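Keeping a White Bathtub White

I have a thing about bathtubs. When we moved into the Fullthorpe house the tub had a gray ring that had been there so long I assumed it was part of the design, and it took me most of October to get rid of it! So these are my tips, collected the hard way, for anybody who has a white tub and black faucets and would like both to stay that way.
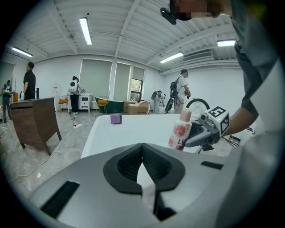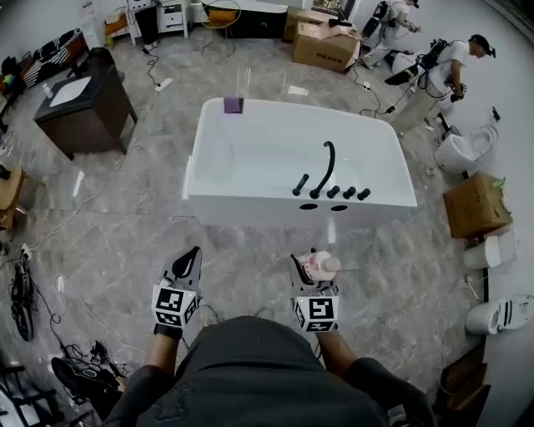

A small sponge and a bottle, that's most of the kit.

Rinse before you leave the room

I know, I know. But 28 seconds with the hand shower (I timed it) saves you a half hour of scrubbing on the weekend. Start at the far end and chase everything toward the drain. Bath oil is the worst offender, so if you've used any, squirt in a little dish soap first.

The weekly wash

Warm water, a squirt of dish soap, soft sponge. Leave it on for 5 minutes and go fold something. I used to buy the Hurkum cream cleaner and it did a nice job, but I was going through a bottle a month and my sister-in-law's dish soap did just as well for pennies.

For a ring that won't budge, make a paste of baking soda and water, thick like frosting, and smear it on with your fingers. Give it 8 minutes, then wipe in small circles. No steel wool, please. I did that once on an old enamel tub and the scratches grabbed dirt forever after.

Black faucets

These show every single water spot, and I love mine anyway. Skip vinegar and anything gritty on a matte black finish. A damp microfiber cloth, then a dry one, and get right down around the base of each handle where the chalky stuff collects. An old soft toothbrush is perfect for that part.

Storing the bits and pieces

Squeeze the sponge out and stand it on its edge so the air can get at it. Bottles leave rings too, so wipe the bottoms when you wipe the tub. Mine live in a little Sameo caddy on the windowsill now, next to a fern that's doing better than I am.

Next time: grout. Bring a toothbrush.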